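Loditz Gripper Comparison Set - Data Card

Version of September 14, 2023. Maintained by the Pallevent project.

Purpose

The set supports side-by-side trials of hand-held grippers before their fingers are fitted to an arm. It holds 90 recordings, divided between two finger types, the Luditz block finger and the Van den Broek soft pad. Only the block finger is illustrated in this card.

Camera view

Each recording is taken from a camera mounted on the gripper itself. Users should check that both fingers are in view before adding material of their own. Recordings in which either finger leaves the view for more than seven frames were removed.

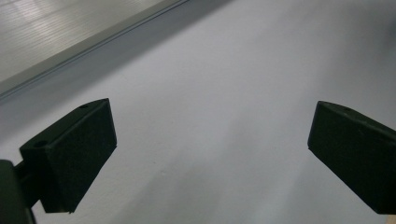
Block fingers, open, over a pale work surface.

Finger opening is stored as a value from 0 (closed) to 1 (fully open). It was calibrated once per session, and 13 recordings carry a corrected value. These are marked in the file named corrections.

Two-gripper recordings

A subset of 39 recordings uses two hand-held grippers at one table. Each gripper has its own camera and its own clock. The two streams are aligned afterward - see the notes on timing. Container tasks make up most of this subset, and the container is left in the same position between trials.
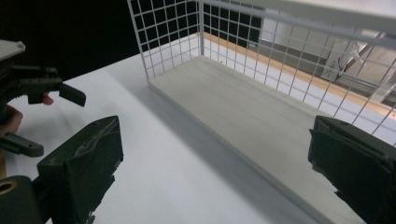

Van den Broek replied to the draft of this card that clock drift should be reported for each recording, and that a single average for the subset would hide the worst cases. Values per recording have been included from the April release onward.

Known limits

Force is not measured. Results for the two finger types should not be compared on grip strength.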